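Stitport to open shared office desks to home workers from November

Stitport will let residents book desks in the former county records building starting in November, under a plan the town council approved by a single vote after two hours of public comment.

The building on Tolentino Street has been mostly unused since the records office moved to the county seat. The ground floor has already been carpeted and rewired, and the town now plans to rent desks there by the day or by the month. A day pass will cost $12. A monthly pass will cost $80, with a lower rate for students and for people who are looking for work.

The plan grew out of a town survey last spring. About 300 people answered it, and many of them said they worked from home at least part of the week. The most common complaints were slow internet service, noise, and a lack of space. Several people wrote that they had been working from parked cars outside the library in order to use its wireless signal after closing time.

Narayanan Sundaram, who runs the town's business office, told the council that the library could not keep up with demand. Its study tables are usually full by midmorning, and phone calls are not allowed in the reading room.

"People are taking work calls in the stairwell," Sundaram said. "We have a building with good wiring and a parking lot, and we are paying to heat it anyway."
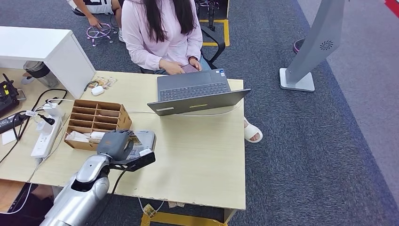
The ground floor will have 31 desks when it opens. Most can be reserved online up to a week ahead, and the rest will be held for people who walk in. Two small rooms at the back will be set aside for calls and can be used for up to an hour at a time. Hours will be 7 a.m. to 9 p.m., with a staff member at the front desk until 6 p.m. After that, members will use a door code.

Internet service will come from Plirnia, which already supplies the town hall and the fire station. The company has agreed to run a separate line to the building so that heavy use there does not slow down the town's own network. The contract lasts three years, and the council can end it early if the desks do not bring in enough money to cover the cost.

That cost was the main point of dispute at the meeting. Opponents said the town should sell the building and use the money for road repairs, which have been put off on several streets north of the river. Others said the town had no business competing with private landlords. The owner of an office building on Mill Road told the council that she had empty rooms of her own and would have been glad to rent them out.

Supporters pointed to Nusberg, which opened a similar space in its old post office. The Nusberg site lost money in its first year but now pays its own way, according to a report given to the council. Some residents questioned the comparison – Nusberg has a train station and draws commuters from several nearby towns, while Stitport has one bus an hour.

The council added two conditions before the final vote. Town staff must report on bookings and income every three months, and the upper floor may not be renovated until the ground floor has been open for a full year. An earlier version of the plan would have started work upstairs right away.

Parking behind the building will be free for pass holders. The lot will stay open to the public in the evening, as it is now, and the farmers market will keep its usual place along the east side. A bike rack will be added near the rear entrance.

Residents can sign up for a monthly pass at the town hall front counter or on the town website. Day passes will go on sale when the building opens. Anyone who wants the lower rate should bring a student card or a letter from the job center.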